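Search this site Enter keywords Go

Best way to store yarn in a damp basement?

Posted by Ellen, 11 Apr 2020

Hello everyone! I've been knitting for longer than I care to admit, and we moved into a house last September where the only spare space I have is downstairs. The basement isn't wet exactly, but it smells a bit musty after rain, and I have 55 skeins of wool down there in paper grocery bags (I know, I know). Some of it was my grandmother's and I'd be heartbroken to lose it. Should I be buying lidded bins, zip bags, or something else entirely? I'd like to keep it under control without spending a fortune -- I already spent that on the yarn.

Flellov

Get it out of the paper today, dear, paper drinks up the damp and moths walk right through it. I use clear zip bags, one color to a bag, and stand them upright in plastic tubs so I can flip through them like files. An open tub is fine if the bags are sealed, and it lets you see what you have. Mine are old kitchen ones in all sorts of colors, and any tub with a decent rim to grab will do.
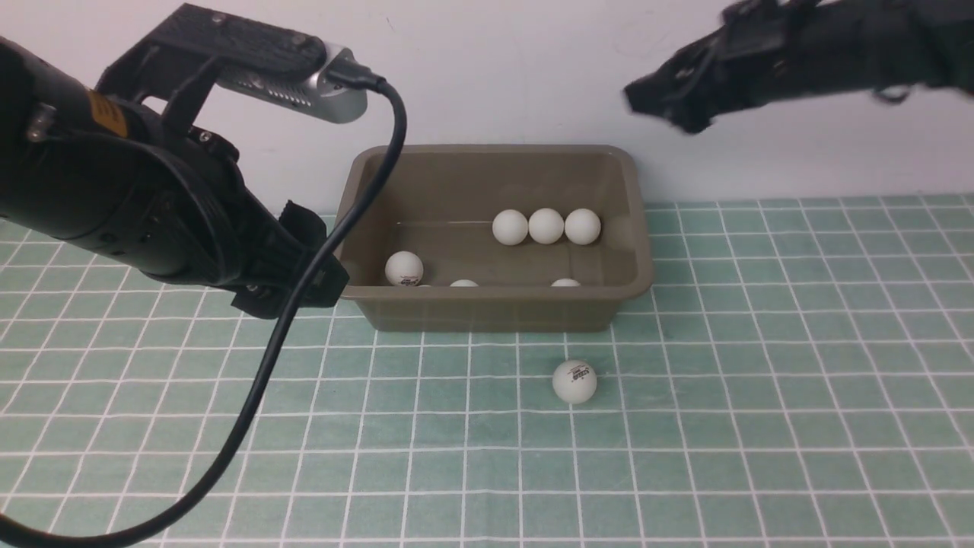
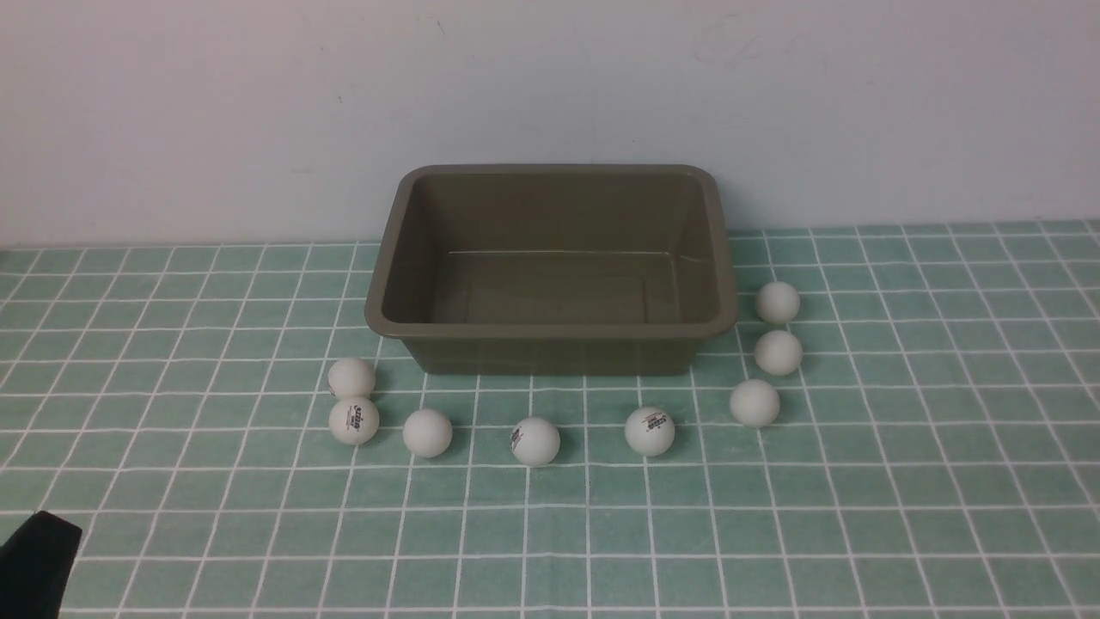
Olive plastic tub, both photos

Keep them up off the floor too, on a shelf or an old table. And make sure the wool is bone dry before you seal it, or you'll lock the mustiness in with it. I air mine on the bed in the spare room for 3 days first, which the cat thinks is a holiday arranged for her.

Costa

dehumidifier. everything else is a waste of time

Kerkemus

I'd do both, the bags and the dehumidifier, and I'd add cedar blocks, though they do need a light sanding now and then to bring the smell back. Check your grandmother's wool for little bare spots before it goes in with the rest. If you find any, bag it by itself and put it in the freezer for a week or two. Good luck with it, Ellen, and let us know what you end up knitting!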